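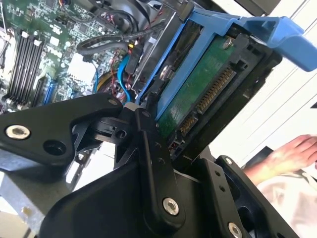 Figure 1. Wrist view. The gripper is close to the hard drive in its blue caddy; the underside of the drive faces outward.

Robot Learning Laboratory, Course Handout
Unit 2: Showing the Task to the Robot
Prepared by Gilles Leclerc
Revised 9/20/21

Please read this handout before you come to the lab. In Unit 1 we wrote the motions of the arm ourselves, point after point. In this unit we do not write the motions. A person shows the task, the system records what the person does, and later a program tries to learn from the recordings. The person who shows the task is called the demonstrator in these notes. In some papers you will find also the words teacher, operator or expert. They mean almost the same.

Our task for the unit is work inside a desktop computer. We chose it for the reason that it is small enough to fit on one bench but it is still difficult. There are parts which slide, parts which have to be pressed, and many cables which move when you touch them. A block on an empty table does not teach you much about this.

1. Two ways of showing

1.1 By hand

The first way is to take the arm and move it directly. This is called kinesthetic teaching. The arm is put in a mode where the motors carry only its own weight, and the demonstrator pushes it through the task. The computer records the joint angles during the whole time.

The good side is that you feel the contact. If a part is stuck, your hands know it at once. Also a beginner can start after a short explanation.

The difficult side is that your hands and your body are near the work. They can hide the part from the camera, and the recorded pictures then contain a person who will not be there when the robot works alone. A program which learns from pictures can be confused by this. A second difficulty is that you push the arm with your own force, and a force sensor between your hand and the gripper may measure both the contact and your push together. Ask yourself always on which side of the sensor your hand is.

There is a simple method against the first problem. You move the arm by hand once, you record only the joint angles, and then you let the arm repeat the motion alone while the cameras record. This works when the parts are put back in exactly the same place. It does not work well when a cable has moved in between.

1.2 By remote control

The second way is to stand at a distance and control the arm with some device. The device can be a small copy of the arm (a leader arm), a hand controller, or a simple joystick. We use the leader arm for most exercises, together with our recording program, Kinetti. When you move the leader, the robot follows.

With remote control your hands can stay out of the pictures, and the commands you send are recorded exactly. The same kind of command can later be produced by the learned program, so the recording and the later use are close to each other. For this reason many groups prefer it.

But you lose a lot of feeling. On our leader arm you do not feel the contact at all. You must judge it with your eyes, and the beginner usually presses too strongly or closes the gripper too early. Expect that your first attempts will be slow. This is normal and you do not lose points for it.

2. What the cameras must show

A demonstration is only useful if the information which you used is also in the recording. Suppose that you bend forward and look behind the drive cage before you move. You have seen something there, but the cameras have not. The program gets your action without the reason for it. When you control the arm remotely, try to decide from the camera views only.

The wrist camera moves with the gripper. It is good for the last part of an approach. In Figure 1 the finger plates and the drive are in the same view, and you can judge the distance between them better than from far away. The weak point is that the same fingers cover a part of the work, and when the wrist turns, the whole picture turns with it. The chassis in Figure 1 runs diagonally. Do not correct this in your recordings. The program should receive the same kind of view in training and in use.

The fixed camera does not move. It gives the position of the arm with respect to the whole workplace, and it shows where the parts are before the gripper comes near. It is weak for small distances, above all along its own line of sight.

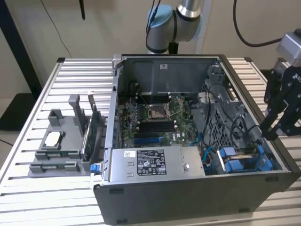 Figure 2. Fixed view of the workplace. The open tower lies on its side on the slotted bench, with the gray parts fixture at the left.

Compare the two figures and look for the blue drive carriers. In Figure 2 they are in the lower right corner of the chassis and they are small. From this view you could plan the way to them, but you could hardly judge how the fingers should be placed. On the other hand, Figure 1 says nothing about the fixture. Each view has its own work to do, and we record both.

3. The parts fixture

The fixture in Figure 2 is 3D-printed. It holds an expansion card upright in a slot and has a square cradle. Lower down there are tiers, where two circuit boards lie flat. Please use the fixture for every part and do not put parts directly on the bench.

When a part always starts in a known position, two demonstrations can be compared with each other. Later in the course we will change the starting positions on purpose, but we do this in small steps, and we write it down each time. If the parts lie differently by accident, we cannot say afterwards what the program has learned and what was only luck.

Note also that the processor socket in Figure 2 is empty. Before you record, write in your log which places are filled and which are empty. It takes little time and it helps the person who reads your data after you.

4. Procedure for one demonstration

Work in pairs. One student is the demonstrator, the other keeps the log and stays near the stop button. Change the roles after each block.

Before recording:
Check that the computer tower is disconnected from the mains.
Put the tower and the parts in the starting position given on the task sheet.
Open both camera views in Kinetti and look if the pictures are sharp.
Move the arm to the home position.
Read the name of the task aloud, so that both of you agree which task it is.

During recording:
Start the recording first, and move the arm only after this.
Move with a constant, calm speed. Do not stop to think in the middle. If you must think, think before you start.
Approach the part, stop shortly, then close the gripper. The short stop makes it easy to find the grasp in the data.
Stay away from the cables when a free way exists.
If something goes wrong, do not repair it by hand. Either recover with the robot or stop.

After recording:
Bring the arm away from the chassis before you end the file.
Mark the file as success, recovery or failure.
Write one sentence in the log.

Do not delete the failures. A recovery is often the most valuable file of the day, for it shows what to do when the arm is not in the ideal place. If all demonstrations are perfect, the program has never seen a small error, and when it makes one, it does not know the way back. The next error becomes bigger, and so on. We will treat this problem with some mathematics in the February lectures.

5. Common mistakes

Different strategies mixed together. One demonstrator goes to the drive from the left, the other from above. Both are correct, but the program may learn the middle between them, and the middle can be a collision. Agree on one strategy in your pair before the first file.

Long pauses. If the arm stands still for a long time in many files, the program can learn to stand still. Cut the pauses at the beginning and at the end. Do not cut the pauses inside without asking.

Too much force on a caddy or a release part. The blue plastic parts can break. If a part does not move with a light push, stop, open the gripper and start the approach again.

A wrong label. A drive which is half inserted is not a success, even if it looks fine in the fixed view. Check it in the wrist view too.

6. What you hand in

Each pair hands in 33 demonstrations of the drive task, recorded by remote control, with the log. Failures and recoveries are included in this number. Add 2 demonstrations by hand for comparison, and a text of one page in which you answer the following points:

Which part of the motion was different between the two ways of showing?
At which moment did you need the wrist view, and at which moment the fixed view?
Which information did you use that is in neither of the views?
What would you change in the fixture?

Put the files in the Sternwood folder on the course server, under the names of both students. Files in other folders will not be read. For questions about the leader arm please write to me before the lab hour, as there is little time for it during the session.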